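Teaching by hand, week two
September 19, 2024

I said in the last post that I'd write up how the hand-held demos compare with driving the arm remotely. I now have enough of both to say something useful, so these are my notes.

The project is still called Nendton and the goal hasn't changed. We want an arm to do small kitchen jobs after being shown them by a person. Opening an oven door, moving a slice of bread, putting a cup back where it came from. Nothing hard for a human. We rent bench space in the Gatchalian building, on the second floor, and the arm lives there too.

For the first stretch we did everything by remote control. One person sits with the leader arm and moves it, and the follower copies. It works, and the good part is that every motion you record is a motion the robot can make, by definition. The bad part is speed. A door that takes me two seconds to open took me closer to 11 with the leader arm, and that was after several days of practice. You also can't feel the handle. I got into the habit of watching the fingertips the whole time and forgetting where the elbow was, and I bumped the table a lot.

With the hand-held gripper you just pick it up and do the job. The camera is on the tool, the fingers close when you squeeze, and the position gets worked out later from the video. In one afternoon I recorded 40 door openings and my wrist was the only thing that complained. After that we moved to other tasks, and the total is now 1507 demos, counting the ones we threw out.

We threw out more than I expected. The usual causes:

Moving too fast at the start. The tracking needs a moment with a steady view before you go anywhere.

Reaching in a way the arm can't. With a tool in your hand it's easy to twist around the side of something, and then the arm hits a joint limit when it tries to play the motion back.

Closing the fingers before they're in position, then fixing it. The fix gets learned too. If I fumble a grasp now I stop and record it over.

Background matters as well. Plain dark cloth gives the tracker very little to hold on to, so anything with edges and color helps. We talked about printing a big pattern and never did it.
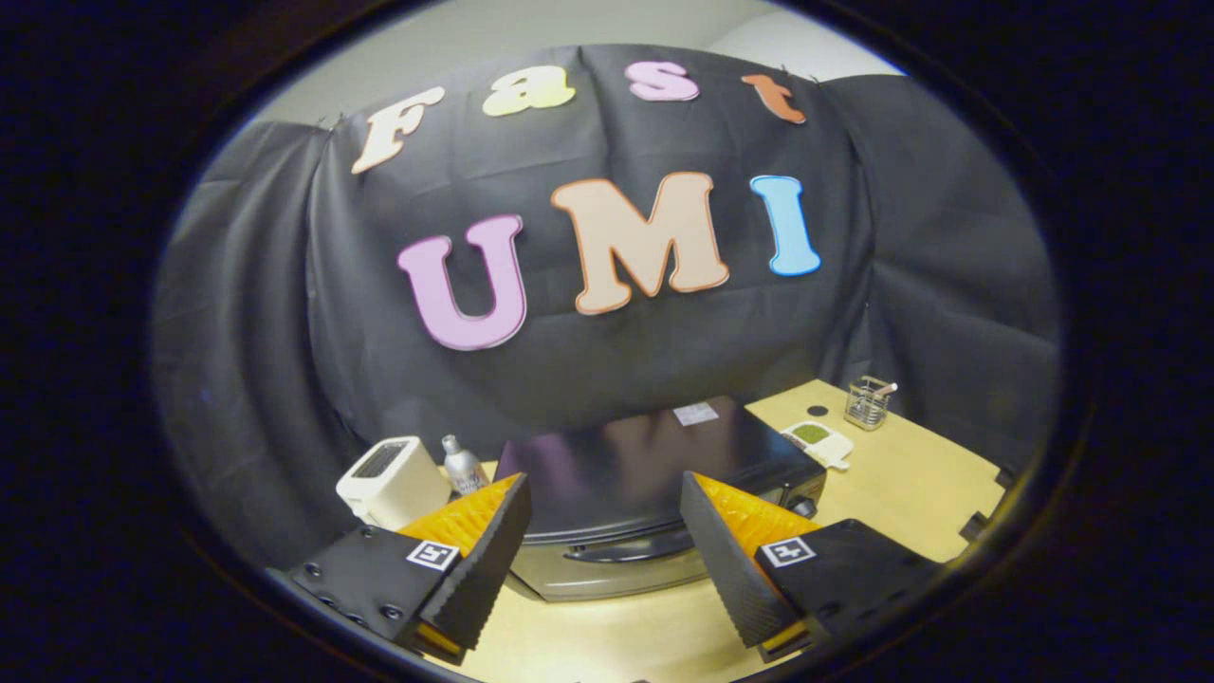
How many demonstrations does it take before the robot can do the task alone?

It depends on how much the setup changes between tries. For one door in one fixed spot, a few dozen clean demos got us a policy that opened it most of the time. Once we started shifting things on the table and changing the lights, we needed several hundred, and the variety counted for more than the total.

I'm not dropping remote control. It's still what I use for checking whether a motion is possible, and for collecting corrections when a policy gets stuck in the same place over and over. Korar, our logging script, now tags each episode by how it was recorded, so the two kinds can be mixed or kept apart at training time. So far a mix with a small share of remote episodes does a little better on the door than hand-held alone. I've only trained that comparison once and wouldn't lean on it.

Other changes this week: I shortened the reset between takes to 7 seconds, moved the charging cable to the other side of the bench, and rewrote the naming scheme for episodes. If you pulled the old files from the Brultlow server, the names won't match anymore. There's a small table in the same folder that maps old to new.

Next is the cup task. The cup is light and slides when you touch it badly, so I'll probably start with slow demos and see whether the policy comes out slow too.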